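Cledley Kids' Craft Club – notes from the May planning meeting

Kerttu, Joni, Hertta, Rodica and me (Ilari, typing as fast as I can!)

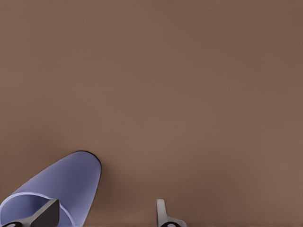

1. Paper lanterns

We're making these at the next session, starting at 3. Joni tried the fold at home and says the little ones will need the slits drawn on first. I'm cutting handles – 16 sets, plus a few spares.

2. Salt dough

Rodica wants to bring back the salt dough beads and I'm all for it! Hertta asked who'll bake them (me, I guess). Agreed, with thicker beads this time, as mine all cracked.

3. Supplies

We have 111 craft sticks left and hardly any glue. Kerttu will order more, and she's picking up tissue paper – yellow and orange if they have it.

To do: Joni to print the lantern template, Rodica to bring flour and salt.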